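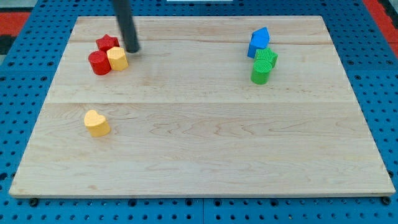
Sorting and Grouping, Session 5: Shape Against Colour
Tutor: Anathi Ngcobo

Reading beforehand: the Tshabalala handout from July, all of it, including the page you skipped.

Give a person a few blocks on a board and they will make groups before you have finished asking them to. Your job this week is to find out which rule they used. Do not ask straight away. People are very good at inventing a rule once they know you want one.

Some terms. Colour sorting puts a yellow heart with a yellow many-sided block. Shape sorting parts them. Nearness sorting is what happens when a red star, a red cylinder and a yellow block stand touching and somebody calls them a family – it is commoner than the textbooks admit, and I have marked 78 essays that missed it.

Practical work, in pairs, 15 minutes:
Lay out three blocks close together and one well apart.
Ask your partner which is the odd one out.
Write down the answer word for word. "Dunno" is data.
Move the lone block next to the others and ask again.

Write up in 225 words. Mandla Tshabalala is second marking and does count them.

Blocks go back in the Grallia tin, lid on.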